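My corner in the new office

September 19, 2025

We moved to the Rarkdale building almost 3 weeks ago, and I promised Keerthana that I will write something about it when the boxes are finished. The boxes are not finished, but I am writing anyway.

The first thing I wanted to settle was the gray desk with the hutch. I bought it second hand from a family in Unnithan for 40 dollars, and my husband said it was too much for a desk with so many little holes in it. But the little holes are exactly what I like! In my old place I had one flat table, and every evening all the papers came together in one pile and I had to begin again in the morning.

I gave each compartment a job. Papers to sign go on top, on the left. Stamps and envelopes are on the right. The lower level is for things that come and go, so I try to not be too strict about it (bags always end there, I have stopped fighting). The small white drawers under the desktop are for pens, tape and the good scissors.

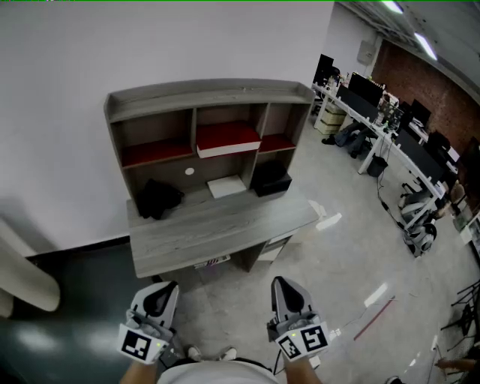
The red was Keerthana's idea. I was afraid that it will look like a children's room, but with the gray wood and the white wall it is quite cheerful, and I find my things faster. She wanted also to paint the top rail and there I said no.

The long white table by the brick wall is shared by everybody, and it is much harder to keep in order. I put away the bottles one afternoon and the next day there were new ones. The cables are also waiting for me. I measured the floor and ordered a cable cover from Vedier, but they sent the short one, so now I must write to them again.

If somebody knows a good way to label shelves without leaving glue, please tell me in the comments. In November I would like to buy a lamp for the desk.

Revathi Mudaliar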